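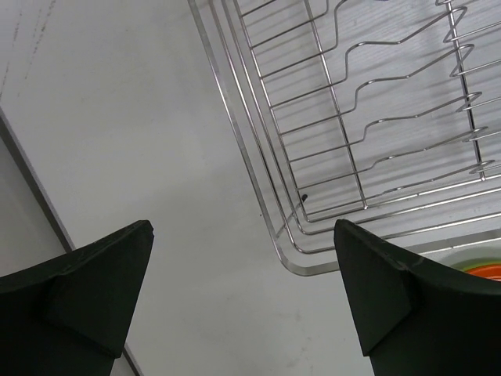 2. Lap times at Drorncombe

Tumelo Hlongwane and I compared tyre pressures on the college kart over one Thursday session in August. The circuit is 482 metres long, with a tight hairpin after the pit straight. We ran 50 laps in all, split between 2 sets of tyres, Korel and Tometti.

The Korel set was quicker from cold but lost grip at the hairpin towards the end of each run. The Tometti set needed 4 laps to come in and then stayed steady. Tumelo drove every lap so that the driver did not change between runs. I kept the timing sheet and checked pressures in the pits.

Fuel load was not corrected for. The full lap table is in Appendix B.

Yabsira Assefa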